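3. Collecting the training examples

Data for the Zadik project was gathered between June and the close of the laboratory period. Nhi Lục guided the arm by hand while Bart Dierckx kept the log. Each attempt was stored as one episode, with the wrist view and the joint positions saved together.
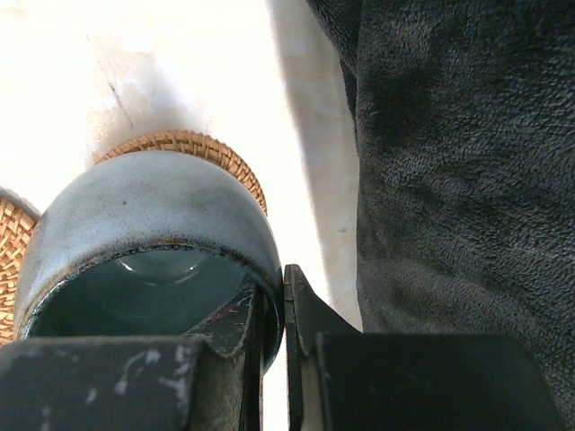
Episodes in which the operator paused for more than four seconds were set aside and recorded again. The final set holds 1381 episodes – 40 of these were withheld for testing and were not shown to the model during training. Three grasp types were labelled, and both authors checked every label.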